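Home | Projects | Checklists | Downloads | Contact
Last updated: 31 Aug 2019

Clolura grasp study: pre-run inspection, simulation side
Checked by: Nabil Obeidat
Configuration: Skonier, wrist view

1. Object meshes load without errors. PASS
Comment: All 19 load. Two had flipped normals in the last review and were exported again from Majali.

2. Collision shape matches visible shape. PASS WITH COMMENT
Comment: Ribbed and lobed objects are the weak spot. A convex hull fills in the gaps between lobes, and the fingers then stop short of the surface. Use the decomposed shape for anything with notches along its rim.

3. Fingers fully open at reset. PASS
Comment: Check this in the wrist view as well as in the joint log. Both fingertips should be in view with a clear gap between them. 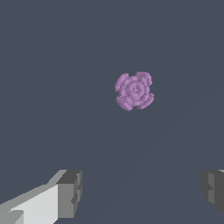

4. Object separable from background. PASS
Comment: Plain gray is fine for the baseline. Pale objects give clean masks at the low render setting, although the outlines are stair-stepped. Do not smooth the masks before scoring. The Zurkbridge runs did that and their grasp centers can't be compared with ours.

5. Contact settings frozen. FAIL
Comment: Friction was changed between batches 2 and 3 and the change was not logged. Batch 3 must be rerun with the December values. Until then, leave it out of the success table.

6. Random seeds recorded. PASS
Comment: Seeds are stored with each of the 4,000 trials. I replayed a few and the finger paths matched.

7. Force limit active. PASS
Comment: The limit has to be on in simulation too. Without it the policy learns to squeeze, and we don't want that carried over to the real arm.

8. Failed grasps kept in the results. PASS
Comment: Slips and misses now have separate codes. Timeouts still go in with misses.

Result: hold. Item 5 is open. Recheck items 2 and 5 after the rerun.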